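Pourquoi une table ne reste jamais vide

Tu as déjà rangé une table ? Vraiment rangé, avec l'éponge et tout ? Alors tu connais la suite. Le matin, elle brille. À quatre heures de l'après-midi, elle porte un gobelet, un jouet, un truc à manger et au moins un objet qui habite normalement dans la salle de bains.

Les adultes appellent ça « le bazar ». Ils disent aussi « c'est à qui, ça ? », alors que c'est souvent à eux.

Une table, c'est quoi, au fond ?

C'est un morceau de sol qu'on a monté à la hauteur des mains. L'idée est excellente : plus besoin de se baisser. Mais elle a un défaut. Tout ce que tu tiens au moment où tu passes à côté a très envie d'y atterrir. Le sol, on hésite un peu. L'étagère, il faut lever le bras. La table, elle, est juste là, et elle ne dit jamais non.

Premier objet, deuxième objet

Fais l'expérience chez toi en septembre, quand le cartable revient et que tout le monde rentre les bras chargés. Vide une table et surveille-la. Le premier objet peut mettre longtemps à arriver. On n'ose pas trop salir une table propre. Le deuxième arrive plus vite : il y a déjà quelque chose, donc un stylo de plus, qui le remarquera ? Ensuite, ça ne s'arrête plus.

Dans la classe de Slavica Popescu, les élèves ont surveillé la table du fond pendant 20 jours, avec un cahier pour noter ce qui s'y posait. Le cahier a disparu au milieu de la deuxième semaine. Il était sur la table, sous des écharpes.

Les objets en visite

Chaque objet a une maison, c'est-à-dire l'endroit où on va le chercher sans réfléchir. Le dentifrice habite près du lavabo. Le raisin habite dans un saladier ou au frigo. La peluche habite dans ton lit, même si elle voyage beaucoup. Quand un objet est ailleurs, il n'est pas perdu, il est en visite. Le problème, c'est qu'il ne sait pas rentrer tout seul.

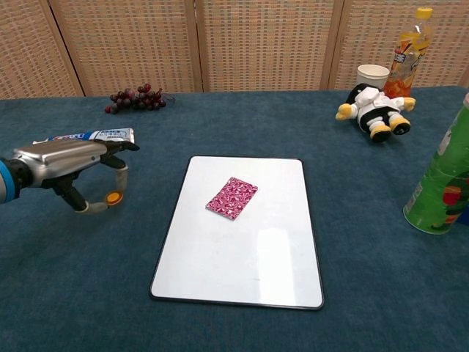
Une table, des objets et une main robotisée

Au-dessus de cette table-là, une main robotisée tient le tube de dentifrice ; plus loin, il y a une grappe de raisin, et une peluche aux pieds jaune et noir est couchée sur le dos. Derrière elle, il y a un gobelet blanc et une bouteille au bouchon jaune. Essaie de trouver une seule pièce de ta maison où tout cela serait à sa place. Moi, j'ai cherché, et j'ai fini par manger du raisin.

Remarque aussi le tableau blanc. On écrit dessus, on efface, c'est son métier. Mais il est plat, donc il se comporte comme une petite table posée sur la grande, et un sachet rose s'y est installé. Un cahier fait pareil, un livre aussi. Le chat le sait très bien, surtout quand tu fais tes devoirs.

Comment ramener tout le monde chez soi

Prends un panier et fais la tournée. Mets-y d'abord tout ce qui va dans la même pièce, puis va dans cette pièce, et pas dans une autre. Si tu transportes les objets un par un, tu vas marcher beaucoup et trouver en route une bande dessinée que tu n'avais pas finie.

Commence par ce qui se mange et ce qui se boit. Vérifie que les bouchons sont bien vissés avant de pencher quoi que ce soit. Les peluches passent en dernier, elles sont patientes.

Et si un objet n'a pas de maison ? Choisis-lui un tiroir avec un adulte. Évite de répondre « sur la table ».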